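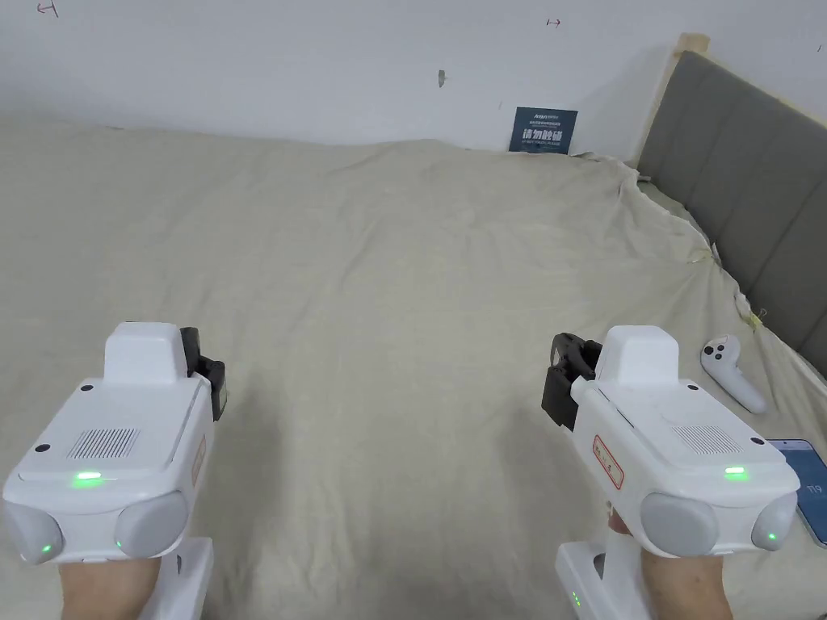

About Teltetov

We try out grippers so you don't have to buy the wrong one. Hand-held ones, arm-mounted ones, plus the cameras and controllers that go with them. Small outfit, two rooms and a storage unit, been going since April 2017.

What we do

Someone sends us hardware, or we buy it, or a customer drops it off with a note saying "is this any good". We run it through the same set of jobs as everything else and write up what happened. That's most of it. The rest is phone calls about cables.

Lately more than half the bench time is hand-held grippers, the kind you carry around in pairs and do the job yourself while the thing records. Bed making, folding, wiping down, packing a bag. Soft stuff mostly. Sheets are the best test we've found so far and also the most annoying. A jaw that picks up a block all day long will slide straight off the hem of a fitted sheet, and you only find out once you've done it 70 times and your wrists hurt.

Seventy is our number by the way. Every gripper does 70 tries at each job before we put anything in writing. Used to be fewer. Xiomara didn't like the spread in the results and she was right.

How we compare

Same jobs, same order, same two people swapping over. We score the grab, the hold and the let-go separately. Let-go gets overlooked in most spec sheets and it's where the cheap jaws fall down, the cloth hangs on to the pad and you end up shaking it off.

Then the stuff that doesn't score well but matters:

Weight in the hand after an hour
Where your thumb ends up
Whether you can read the status light at arm's length
How the left and right units behave as a pair – do they start together, do they drift
Charging, and how long before you're sick of charging
What the lens sees once the jaw is full of fabric

That last one has sunk a couple of otherwise nice grippers. Lovely jaw, good grip, and the camera is looking at nothing but pillowcase.

Controllers get their own sheet. We care about tracking in ordinary rooms, plain walls, bad light, a bed taking up most of the floor. A lot of gear gets tuned in a tidy lab with plenty of things on the walls to lock on to. Then it goes into a spare bedroom and gets lost. So we work in bedrooms, kitchens, a laundry, wherever the customer is going to be using it. We rent a furnished flat behind the Flerkham building for this and it's worth every cent.

Arms we do as well, smaller ones only. If it needs a forklift it's not for us. We have bench space for two at a time and usually both are taken, so ask early.

Who we are

Birdie Esposito – started the place. Came from fitting out commercial laundries, which explains the sheets. Does the quotes and does most of the left-hand work.

Sixten Lundgren – cameras, sync, timing. If two clocks disagree by a hair he will find it and he will tell you about it.

Xiomara Dunleavy – test plans and all the numbers. Writes the reports. Send corrections to her, she likes them.

Violeta Arancibia – repairs, jaw pads, mounts, 3D printing. Has rebuilt more finger linkages than the rest of us have seen. Part time, so be patient.

Rafferty Esposito – bookings, freight, customs forms, answering the phone. Birdie's brother. Yes he can ship to Tasmania.

What it costs

A basic comparison is $999 for two grippers, eight jobs each, report and raw footage included. Extra units are priced seperately, depends on size. Arms and multi-camera setups, call us. We don't do hourly.

Return freight is yours. Please put the batteries in the carry case and not loose in the box.

Who pays for it

Customers do. Makers can send us gear and we'll test it, but they pay the same as everyone and they see the report when the customer does. We've had one maker ask for changes before it went out. Didn't happen. Begay has bought from us three years running and still grumbles about the wording, fair enough.

We don't sell grippers. Get asked every week. We did resell controllers for a bit under the Cesamham name and packed it in, too hard to be neutral about something stacked up in your own hallway.

Reports

Older reports are free once they're a year old. Newer ones belong to whoever paid. If you want to know whether we've already done a model, ring before you book, it might save you the money. The list on the reports page is a bit behind, we're getting to it.

Visiting

By appointment only, the flat is small and somebody is normally mid-run. If you do come you're welcome to have a go. Bring flat shoes and take your rings off, they catch on the handles.

Closed over the break, back some time in the second week of January. Bookings by email are fine in the meantime, Rafferty checks it most mornings.

Page last updated December 29, 2021. Prices are in Australian dollars and inlcude GST.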